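Wesley Building, Second Floor Tenants
Minutes of the June meeting, shared office

Meeting opened at 4:10 p.m. Bezawit Tilahun in the chair, Dima Yammine taking minutes. Also present: the two people from Dahlgren, one person from Prakik, and the bookkeeper from room 7, who left before item 4. Clivanex sent no one and no message.

1. Minutes of the last meeting

Accepted with one change. The May minutes said the storage question was "largely settled." The Dahlgren people asked for "largely" and "settled" to be taken out. The sentence now reads "The storage question was discussed."

2. Storage budget

The landlord has offered $300 toward shelving or cabinets for the shared office, on condition that we agree on one plan and stick with it. Bezawit has two quotes. The first, for a lockable cabinet, comes to $903 delivered. The second is $649, not delivered and not assembled, and the supplier would not say how long the doors take to arrive if they are ordered separately. Dima asked why doors would be ordered separately. Bezawit read out the email again and it was no clearer the second time.

Prakik said they would pay a share of the cheaper one if the shelves can be moved up and down. Dahlgren said they would pay a share of neither until somebody shows that a cabinet would hold anything besides what is already lying on top of the old one. The minute taker has some sympathy with this. We bought the old one for the same reasons, and the top of it filled up within a month while the inside held a fan and a box of envelopes.

No decision. Bezawit to ask the landlord if the offer stands past the summer.

3. Wall hooks

Two have come off. Prakik believes the adhesive was never meant for painted walls. Dahlgren believes the coats are too heavy. Both may be right. Screws were suggested, and the lease was mentioned, and the subject was dropped.

4. Clear desks

Most of the hour went on this. The rule as passed in the spring says that shared desks are to be left clear at the end of the day, "clear" meaning screen, keyboard and mouse only. Bezawit asked whether the rule is working. Dima said it works on the days people are told there will be a visitor.

Prakik proposed a softer rule: one box per person, any kind of box, which may stay on the desk as long as the small stuff is inside it with the lid on. Cables, adapters, receipts, notebooks, all of it in the one box. Shoeboxes were put forward as the standard, on the grounds that everybody has one at home and they cost nothing.

Objections, in the order raised:

A shoebox is cardboard, and the corners go first. We would be looking at a row of battered boxes by the fall.

Shoeboxes are not one size. A box for boots is half a desk.

If it stands on its long side it takes up less of the desk, but whatever is inside ends up in a heap. If it lies flat, things go on top of it. See the old cabinet.

A lid means no one else can tell if the box is in use or just left there. Bezawit suggested names on the boxes. Dahlgren asked who would check. No answer to that.

Prakik answered that none of this is worse than loose cables, and that a box can at least be picked up in one hand when someone else needs the desk. This was granted, without much warmth.

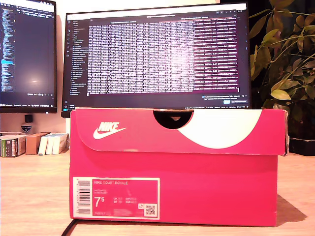 Dima Yammine

For the record, since I was asked to put my view in writing and not only in the discussion: I do not think the box rule will fix the desks. A red Nike box on a light wood desk, right in front of the monitor, is still a thing on the desk. It comes nearly up to the bottom of the screen. The label gives the shoe as Court Royale, 7.5, and tells the next person nothing about what is kept inside or who to ask. The finger hole near the top of the lid is handy and I will give it that. The corners are scuffed, which goes to the first objection. If we do this, I would want a plain label on the front with a name and a month, and boxes no larger than this kind. I would also want it tried on a few desks before anybody calls it a policy.

Bezawit thanked Dima and said the note would go in as written.

Agreed: a trial until the next meeting, window desks only, one shoebox each, lid on, name and month on the front. Dahlgren abstained. Prakik to bring labels. The spring rule stays in force for the other desks, to whatever extent it was in force before.

5. Other business

The kettle again. Put off.

Dahlgren asked that Clivanex be sent item 4 separately, as two of the window desks are theirs and they have agreed to nothing. Bezawit to write to them.

Someone has been taking the good scissors home. They should come back.

Closed at 5:25 p.m. Next meeting in July, same room, time to be confirmed once Clivanex replies.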